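4.2 Timing claims and what the observers reported

Popular forecasts of a lunar eclipse tend to give the moment of greatest darkness to the minute and the color in a single word. We were doubtful of both. The times come from geometry and can be trusted. The color depends on dust and cloud along the rim of the Earth's shadow, and most forecasts seen by our observers promised "blood red" without saying how anyone could know that in advance.

The July eclipse was watched from three sites: the shore at Edemholm, the school field at Stavel and the hill road above Bamitz. Observers filled in a short card every ten minutes, giving the brightness of the moon on the five-step Danjon scale and one word for its color. After cards with no time written on them were removed, 1,639 entries remained. Daher read all of the Edemholm cards and Ghanem the rest, and each then read a sample of the other's. They disagreed often on entries such as "brownish" and "dull", and we have left those out of the color totals.

Two things stand out. First, the Bamitz group rated the moon darker than the other two groups did, by close to a full step. It would be easy to put this down to the clearer air on the hill, and the local press did. We do not find that convincing. The Bamitz observers had also been given a talk beforehand in which the word "dark" came up again and again, and the other groups had not. Second, the word "red" peaked in the ten minutes after totality was announced over the loudspeaker at Stavel. At Edemholm, where there was no announcement, it rose slowly and never reached the same level. 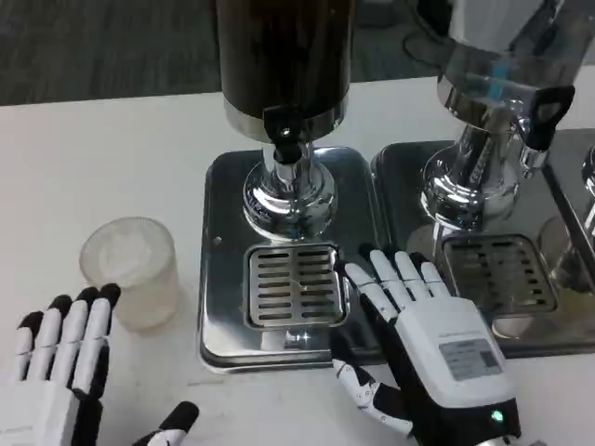
Figure 3. Beverage dispensers on a white table.

Can untrained observers judge the brightness of an eclipsed moon well enough to be useful? Within one step of the scale they can, provided they make their estimates alone and are told nothing beforehand about what to expect.

That condition is harder to meet than it sounds. Tannous, the sky-watching club that recruited most of the Stavel group, posts its own predictions on the evening of an eclipse, and around 40 of the people who returned cards said they had read them. Their ratings sit closer to the posted value than those of their neighbors on the same field. The gap is small, and we would not hang much on it – a single cloudy spell near the start of totality could have produced something similar.

We also looked at whether practice helped. Observers who said they had rated an eclipse before were no more consistent from one card to the next than those who had not. They did write longer comments. Several complained about the scale itself, which asks for one number when the upper and lower edges of the moon may look quite different. We think the complaint is fair. A later version of the card should ask for both edges, even at the cost of fewer entries.

None of this supports the claim, repeated in two of the forecasts, that the color of an eclipse can be called a week ahead.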